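„Ich schreibe immer zuerst den Ton“
Ein Gespräch mit dem Regisseur und Erzähler Othmane Slaoui

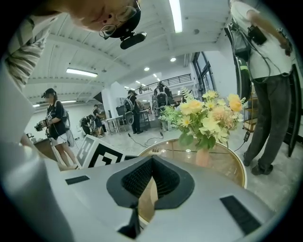 Ein Film, der mit dem Hören anfängt

Othmane Slaoui kommt mit einem Stoffbeutel voller Notizhefte, bestellt erst einmal eine Kanne Pfefferminztee und möchte wissen, ob wir es eilig haben. Haben wir nicht, und das ist gut so, denn er gehört zu den Menschen, die eine Antwort gern dreimal anfangen, bevor sie ihnen gefällt. Sein zweiter Spielfilm „Pliseck“ läuft ab Dezember in einigen Programmkinos, sein Erzählband „Strazds“ ist gerade in zweiter Auflage erschienen, und wer beides kennt, ahnt schon, dass ihn Grenzorte, Nebenstrecken und schweigsame Familien nicht loslassen.

„Pliseck“ erzählt von zwei Schwestern, die nach Jahren in das Dorf zurückkehren, in dem ihr Vater das Kino betrieben hat. Der Saal hatte 70 Plätze, im Film sind die Stuhlreihen längst ausgebaut, und die Schwestern streiten sich fast eine Stunde lang darüber, was mit dem Projektor geschehen soll. Das klingt nach wenig, und Slaoui lacht, als ich ihm das sage. „Ja, das haben mir die Förderer auch geschrieben! Aber wenn Sie einmal mit Ihren Geschwistern eine Wohnung ausgeräumt haben, dann wissen Sie, dass man sich über einen Toaster entzweien kann. Der Projektor ist bei mir der Toaster.“

Angefangen habe alles mit einem Geräusch, erzählt er, während er den Tee einschenkt (mir zuerst, darauf besteht er). Er sei als Junge oft bei einem Onkel gewesen, der in einem Vorführraum arbeitete, und dort habe er hinter der Wand gesessen und die Filme nur gehört. „Ich kannte Dialoge auswendig, zu denen ich nie ein Gesicht gesehen hatte. Später habe ich manche dieser Filme dann richtig angeschaut und war jedes Mal ein bisschen beleidigt, weil die Leute ganz anders aussahen. Bis heute schreibe ich immer zuerst den Ton. Im Drehbuch steht bei mir am Anfang einer Szene, was man hört, und oft weiß ich erst zwei Seiten später, wer überhaupt im Zimmer ist.“

Vier Fassungen und ein Winter

Vier Fassungen hat das Drehbuch gebraucht. Die erste, sagt Slaoui, sei eigentlich eine Erzählung gewesen und habe noch im Band „Strazds“ stehen sollen, aber seine Lektorin habe sie herausgenommen. Böse war er ihr nur kurz. „Sie hat an den Rand geschrieben: Das will nicht gelesen werden, das will jemand sprechen. Ich habe den Zettel noch. Er klebt innen in meinem Küchenschrank, bei den Tassen.“

Die zweite Fassung hatte noch einen Bruder, die dritte spielte im Sommer, und beides kam ihm nach einigen Monaten falsch vor. Gedreht wurde dann im Winter, mit einem kleinen Team und der Produktionsfirma Dustora, die vorher vor allem Hörspiele gemacht hatte. Slaoui fand das von Anfang an einleuchtend — Leute, die zuhören können, seien am Set selten, und bei Dustora habe niemand gelacht, als er um einen ganzen Tag nur für Atmosphären bat: Heizungsrohre, Schnee vom Dach, eine Tür, die nicht richtig schließt.

Ob ihm die Kälte zu schaffen gemacht habe? „Mir nicht, ich stand ja immer neben dem Heizlüfter“, sagt er und sieht dabei kein bisschen schuldbewusst aus. „Aber die beiden Schauspielerinnen haben Nächte draußen verbracht, in dünnen Mänteln, und am Ende einer dieser Nächte haben sie angefangen, sich in der Szene wirklich zu siezen. Das stand nirgends. Ich habe es behalten, es ist jetzt meine liebste Stelle im ganzen Film.“

Das Buch auf dem Nachttisch

Mit dem Schreiben von Prosa hat er deswegen nicht aufgehört. „Strazds“ ist im kleinen Verlag Stukon erschienen und versammelt Geschichten, die alle entlang derselben Bahnlinie spielen. Die längste hat 58 Seiten und handelt von einem Schrankenwärter, der Briefe an seine Ablösung schreibt. Slaoui arbeitet frühmorgens daran, am liebsten ab fünf Uhr, mit der Hand und in linierte Hefte. Den Computer schaltet er erst mittags ein. Er habe es andersherum probiert, meint er, aber dann lese er Nachrichten und sei für den Tag verloren, und so etwas könne man mit über vierzig ruhig einmal zugeben.

Ich frage ihn, welche der beiden Arbeiten ihm näher sei, und er rührt lange in seinem Tee, obwohl gar kein Zucker darin ist. „Beim Buch bin ich allein schuld, das ist angenehm. Beim Film gibt es immer jemanden, der mir eine Jacke bringt. Ich glaube, ich brauche beides, nur bitte nicht im selben Monat.“

Zurzeit schreibt er wieder, diesmal ein Stück fürs Radio, über das er noch nicht viel verraten will. Eine Fähre komme darin vor und eine Frau, die auf der Überfahrt Geburtstag hat. Dann packt er die Hefte ein, findet ganz unten im Beutel noch einen Apfel und fragt, ob ich die Hälfte möchte.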